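Workbench tips: living with two robot arms
Posted 2020-08-10 in Workshop

Our shared shop in Wostance has had a pair of arms bolted to a table since May. The job we gave them is putting small gears on a metal plate, which any of us could do in 12 seconds while eating a sandwich. The arms need longer and can't eat.

A few things I'd tell anyone starting the same build.

Cover the table. Gears dropped on bare laminate go straight to the floor and then under the compressor, where they retire. A dark matte cloth stops the rolling and keeps glare out of the cameras. Mine cost less than the bag of gears. 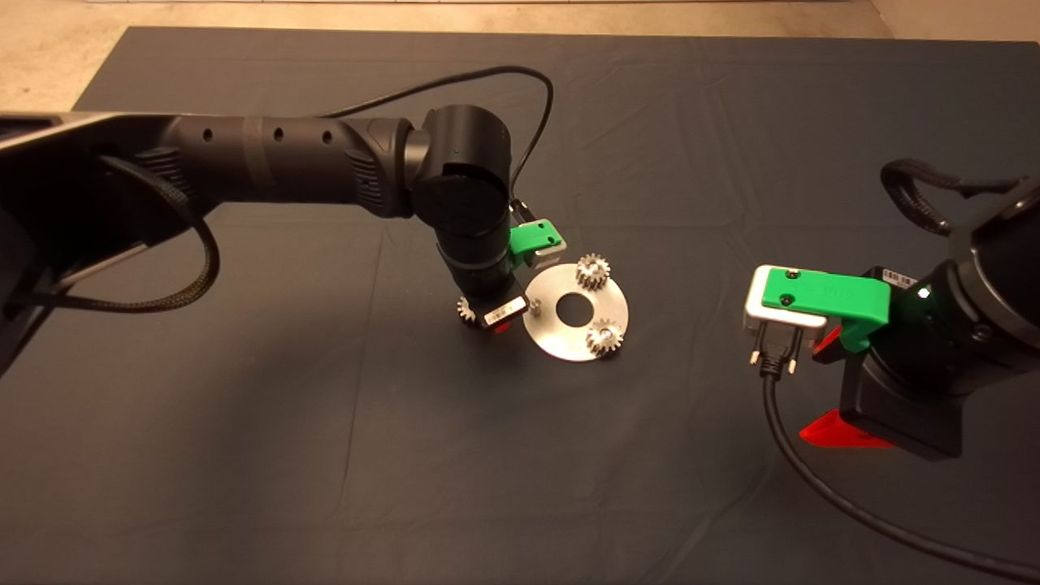
Leave more slack in the cables than looks decent. Swing each joint to both ends of its travel by hand, power off, before you tie anything down. I skipped this once and spent 7 evenings with the Tuncer manual and a soldering iron.

Print two of every bracket – then print two more. Pick a loud color so you can find them in the junk drawer.

Put grippy pads on the fingers. Bare plastic against a steel gear is a small catapult. I glue mine with Nirkix and leave them overnight, whatever the tube says about 50 minutes. 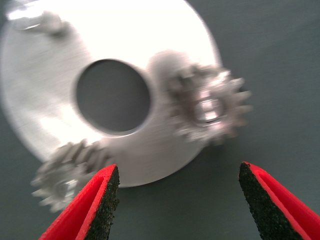 Gripper open, with the plate and two gears beyond the fingertips.

Wipe the pads down now and then with a damp rag. Lint from the cloth gets into everything, and I've blamed the Flondivari software for it more than once.

Write down your starting position. Around 600 tries in, you will bump the table with your hip and want those numbers. Tape on the cloth doesn't count – the cloth moves too.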